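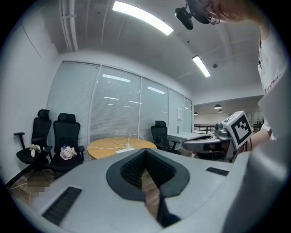 Rolling over the old 401(k) or leaving it where it is

talholm_mike
04/08/2022
I left my last job in December and still have the 401(k) there. The balance is small, more than 2000 dollars but not by a lot. The plan is run by a firm called Ondarstead. My new employer uses Tivon. Do I move it to the new plan, open an IRA, or leave it alone? I'm 24 and don't plan to touch it for a long time.

Nguyen_R
Check the old plan's rules first. With a balance that size they may be allowed to push you out of the plan and into an IRA they pick. The ones they pick tend to sit in cash. I'd move it before they do it for you.

chantal landry
I would leave it until you know what the new plan charges. People say "roll it over" without looking at fees. My new plan had worse funds than the old one and I was sorry I moved.

Nguyen_R
He may not get to leave it, Chantal. That was my point.

chantal landry
He has had it there since December and they haven't written to him. A few more weeks to read the fee sheet won't hurt.

gravelroad5
IRA. You pick your own funds and you don't have to do this again the next time you change jobs. Ask for a direct rollover so the check is made out to the new custodian and not to you. My brother had his paid to himself, they held back 20 percent for taxes, and he had to come up with that money from savings to get the whole amount into the IRA in time.

talholm_mike
Thanks. I called Ondarstead at lunch. The exact balance is 2092. They charge 5 dollars a quarter to people who no longer work there, plus the fund costs. She also said they do move small accounts out, but she couldn't tell me when.

Nguyen_R
That fee is nearly one percent a year on your balance. I'd go.

chantal landry
OK, with that fee I would move it too. I still say compare Tivon with an IRA before you choose. If the Tivon plan has a cheap index fund, one account is easier to keep track of than two.

gravelroad5
Disagree on that one – employer plans change providers and menus all the time. But either is better than staying put.

talholm_mike
Tivon has an index fund at 0.04, and HR says they take rollovers with a one page form. I'm going to do that, direct transfer. Does the old plan send the check to me or to them?

Nguyen_R
Depends on the plan. Some mail it to you but made out to the new plan, and you forward it. That still counts as direct. Keep a copy, and save the 1099-R when it comes next year.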